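October
By the Home Desk

The bucket hat is the houseplant of headwear. You buy one, it seems happy, and then there are more of them. In our house they live on the shelf by the door, in the drawer under the shelf, and in the car, where they go to be sat on.

I came to hat storage late in life and under protest. Jatwood, the only store in town that takes closets seriously, will sell you a rack with 30 pegs, which assumes a wall. Pegs are also hard on a soft hat. It hangs by one point of its crown and comes down with a nipple.

So we nest. Crown into crown, brims stacked like saucers, the darkest on top where the dust can make itself known.

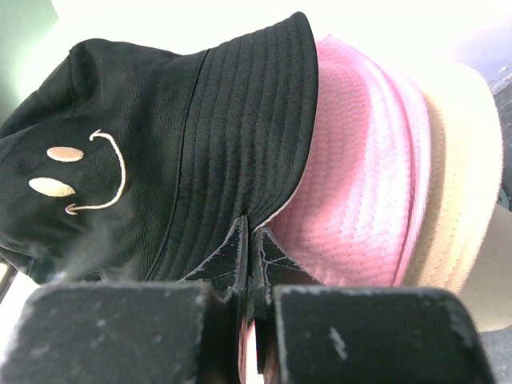

Two rules apply. Never nest a hat with sunscreen still on the band, and never go past five, or the bottom one takes on the posture of a pancake. Rows of stitching on a brim help it keep its shape, and I would pay extra for them. A smiley face I would not pay extra for, though I have come around to owning one.

Then there is the matter of the lining. Before anything soft goes into a pile or a basket, turn back the edge and look inside. Linings hold on to lint and bobby pins, and in one case a parking stub from Brarnus, a town I have no memory of visiting.
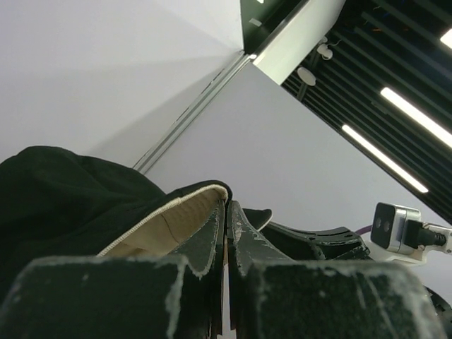 A reader in Mokoena wrote in to call all this fussing absurd. She turns everything inside out, washes it cold, and lets the basket sort it out. Her oldest hat has survived 2 dogs and a canoe, she says, and has never once been nested.

I concede the basket. Mine has holes in the sides, so whatever is at the bottom can breathe while I avoid it. Dark things go in together and come out when I run short of dark things. My spouse considers this a backlog. I think of it as a collection.

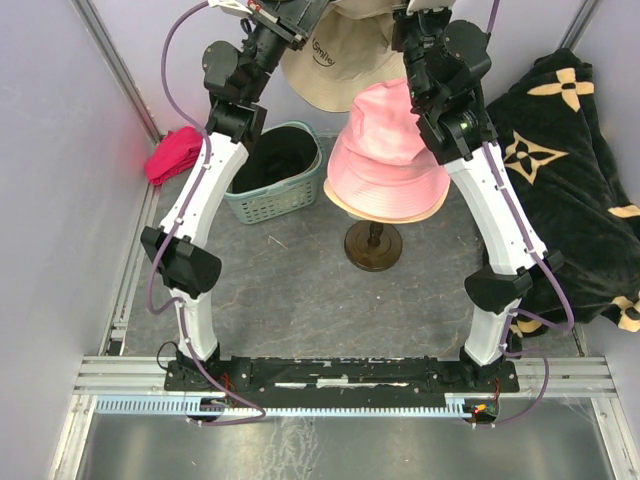
Dark cloth in a teal basket, awaiting a decision.

The Stultex folding board I ordered in spring is still in its box, under the hats.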